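Gathering Examples: Notes for Week 4
Module: Machines That Learn by Copying
Reading time: 4 min

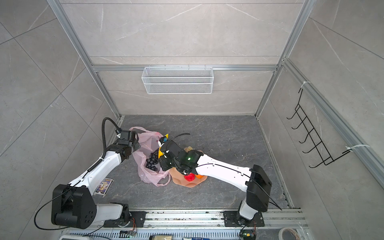 Last week we left the policy half trained and wholly confident, like most of us at that age. These notes cover where its training examples come from, and why a bad afternoon of collecting can't be mended by a good evening of training. Bring a pen. Guido Fiore's slides from last year are still on the module page, but ignore the section on rewards, which belonged to a different course and may have belonged to a different decade.

1. What counts as an example

For our purposes an example is one complete go at a task, from the starting position to the point where the operator says it's finished. We call this an episode. It holds the camera pictures, the joint positions of both arms, the commands sent to them and a line of plain text saying what the task was.

Our running task is bagging: get the toy fruit from the plate into a soft plastic bag. It sounds like something you would give a toddler to keep them quiet. A toddler would be faster. A bag has no fixed shape, it moves when you breathe near it, and the opening you found a moment ago has a habit of becoming a fold. One arm generally has to manage the bag while the other deals with the fruit, so the two have to agree on the timing, and the learner only gets that timing by copying it from someone who had it.

2. How many

The Irkero set used in the lab sessions has 400 episodes of bagging. Students always ask whether 2000 would be better. Possibly. If the extra ones are all the same grapes going into the same bag from the same side, you've bought yourself a very expensive photocopier.

Before adding more, look at what varies. Things worth changing between episodes:

- where the bag lies and how crumpled it is
- which fruit goes first
- where the plate sits, including awkwardly close to the bag
- what else is lying about that has nothing to do with the task

Leave the camera and the arm bases alone unless moving them is the point of the study. Madhu Rastogi once nudged a camera while cleaning it and we spent most of April admiring a model that reached, with great poise, for a spot slightly to the left of everything.

3. Who drives

Every operator has a style. Lumturie Popescu pinches the rim of the bag and lifts. Aldo Piras prefers to drag it open along the floor. Both ways work. Mix them without thinking and the learner may settle on the average, a sort of hesitant stroking that opens nothing.

You can deal with this in one of two ways. Agree a method beforehand and write it down, or keep both methods and use a learner that can hold more than one answer to the same question (see Week 6). What you can't do is skip the conversation and hope.

Operators get tired. Nearly 40 episodes is a fair sitting. After that the pauses grow, and pauses are copied as faithfully as anything else. A learner has no idea that you stopped to scratch your nose.

4. Failures and near misses

Keep them, and label them. A grape cluster that slips and is picked up again is a useful episode, as it shows the way back from trouble. An episode in which the operator gives up and swears is less useful, though we do have several, and the audio has been removed.

Mark each episode with one of these:

clean: done first time
recovered: went wrong, put right, finished
failed: not finished
void: wrong object, camera fault, someone's sleeve

Do this straight after the episode. The Sollodcombe batch was labelled from memory and shows a success rate that Attila Gulyás has described as "moving".

5. Writing the task line

Short and dull wins. "Put the grapes in the bag" is fine. "Bag fruit nicely" is not, unless you're prepared to define nicely to a machine. Use one name per object throughout. In an early set the same item was an orange, a tangerine and, once, "the other one".

For the seminar

Read the first half of the Fakau handout. Then pick any 2 episodes marked "recovered" from the Irkero set and write half a page on where each went wrong and how soon the operator noticed. Those in the Iyer group should swap pages with a neighbour before handing in.

Questions about the lab rota to Lumturie, please. I've been taken off the rota mailing list and should like to stay off it.

3 comments | 11 shares
Contact the module office | © Module staff | Back to top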